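I had my coffee ready when Beryl Tunstall called me from Pinent, where she's spent 14 years stocking and clearing the staff kitchens. Her job now? Half of it is at a screen, trying out fridge runs in simulation before the real arm gets them!

"I used to go home with sore knees," she told me. "Now it's sore eyes, so I asked for longer breaks and I got them."

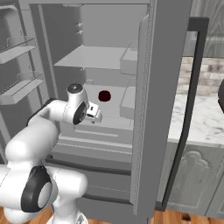
She was trained by Katsuhiko Ikeda in July (two weeks, mostly on shelf heights) and she loves arguing with him about how people really leave a fridge. "He'd never met a door bin full of soy sauce packets," she said.

I wondered about the pay. It went up one grade, she said, but the early shift went away and with it the early bonus, and Siobhán Horgan on nights is still pretty sore about that.

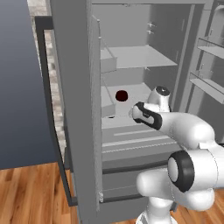 Beryl wants the night crew trained next, and she's told Mallet, the contractor, as much. "They know the kitchens. Ask them first." The next round of training starts 15th August.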